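How to record good demonstrations for a cable insertion task

In this tutorial I explain how we collect the examples for our learning policy at the Juseck workshop in Usville. The task is simple to say: one arm brings a network plug to the port of an adapter, and pushes it inside. For a person it takes a moment. For a policy it is a hard task, and the quality of your recordings decides very much.

I suppose that your two arms already move and that your teleoperation works. We use the Clavis recorder, but the steps are the same with other software.

Step 1. Prepare the table

Fix both arms to the frame and tighten the base screws before each session. If the base moves even a little, the old episodes and the new episodes do not agree anymore. Keep the area between the arms free, except for the objects of the task. Close both grippers fully and look at the wrist view. The tips should touch at the same place as they did in the last session. 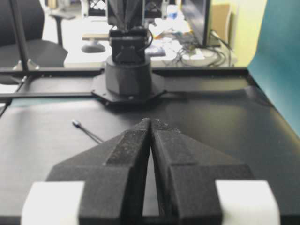
Write the start pose of each arm in the notes file. I made the mistake to keep it only in my head, and after a pause of two weeks I had to throw away 9 episodes.

Step 2. Decide the variations first

Make a short list of what will change between episodes. In our project the list has four items:

Start position of the cable
Angle of the plug at the grasp
Height of the adapter
Light in the room

Change one item at a time for the first episodes, later mix them. Our target was 200 episodes for one task.

Step 3. Record the approach slowly

Grasp the boot of the plug and not the bare cable, otherwise the plug turns when it touches the port. Bring it under the port and stop there for a short moment. Correct the angle while there is still a gap. Then push with one straight movement.

Please do not hurry in this part. The operator often wants to finish quickly, and the policy will learn also this hurry. 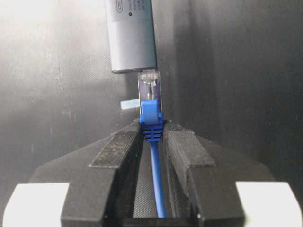

Lại commented under the first version of this page that the stop before the push should not always have the same length. In those recordings the policy had learned to wait, and sometimes it waited forever. The advice was to stop only as long as the correction needs, and to cut the idle parts before training.

I agree with this and I changed our procedure. Now we remove any part where both arms stand still for more than one second.

Step 4. Keep some of the corrections

If the plug touches the edge of the port and you bring it back and try again, keep the episode. Such examples show the policy how to recover. Delete the episode only if the plug falls or if the recorder lost data. Mark each one as "clean", "corrected" or "failed" directly after recording, when you still remember it.

Step 5. Check before you continue

After every 20 episodes, play some of them from the wrist view. Check that the plug is visible until the contact and that the time of both arms is matching.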